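Food shelf at Nekau library to stay open on Saturdays

The free food shelf at the Nekau public library is getting a second day. Starting in October, anyone who needs groceries can stop by on Saturday as well as during the usual weekday hours, and no sign-up or library card is required.

It's a big step for a project that began with one bookcase next to the coat hooks! The shelf now fills most of the old newspaper room, and packaged food goes out nearly as fast as it comes in.

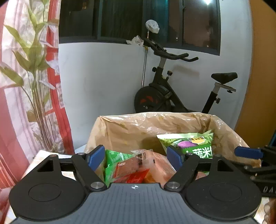
By Oksana Semeniuk
Community news

Library director Iveta Koubek announced the new hours at Monday's board meeting, to a good round of applause from the public seats. She said the request had come up again and again from people who work full time and can't make it before the building closes.

"We had parents calling from the parking lot at five past six, asking if they could run in," Koubek said. "Now they'll have a whole morning, and they can bring the kids up to story hour while they're at it."

The shelf served 97 households last month, a record for the library and a jump from the 8 that came during its first month. Koubek expects the number to climb again once the weather turns and heating bills start to arrive.

Most of the stock is dry goods and other packaged food that keeps well. Shoppers choose what they want and take it home in their own bags, or in one from the hook by the door. There's a limit of two bags per visit, though Koubek said the desk staff will bend that for large families.

Money for the extra day comes from the Dirov Street block party, which raised over 1,000 dollars in a single evening in August. The pie auction did most of the work - a sour cherry pie baked by Ilze Navickas set off a bidding war between two tables of neighbors and ended up paying for a full month of rice and beans.

"I would have made three if I'd known," Navickas said. She has already promised to bring more next summer, and has been asked for the recipe so many times that she taped a copy to the library's front desk.

Uibo Bakery will add day-old bread on Saturday mornings, and the middle school is planning a drive of its own, with each homeroom picking one kind of food to collect. Sixth graders have claimed breakfast cereal. Eighth graders wanted it too and were given soup.
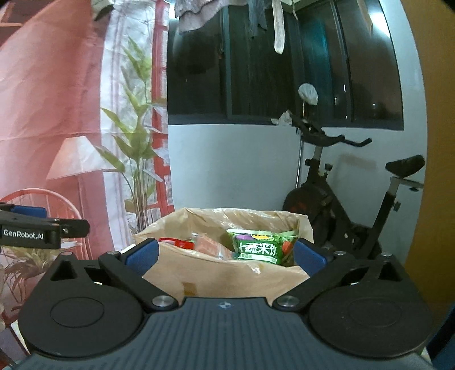

Packaged food in a tan plastic bag.

What the shelf could use most right now is cooking oil, canned fish, baby food and anything that can be eaten without a stove. Koubek also asked for spices, which hardly ever get donated and are gone within the hour when they do. Please check dates before dropping things off, and leave glass jars with the desk instead of in the outside bin.

Regular visitor Aurora Bettencourt was thrilled with the news. She lives out past the Grikora bridge and takes the bus in, and the weekend route stops right across from the library steps.

"I can get my groceries and my mysteries in one trip," she said. "They just got the new shelf of large print, too, so I'll need a stronger bag!"

Saturday hours will be 9 a.m. to 1 p.m. The newspaper room is on the ground floor, to the left of the main entrance, and the ramp door on the side street will be unlocked during the same hours. Donations are accepted at the front desk whenever the library is open.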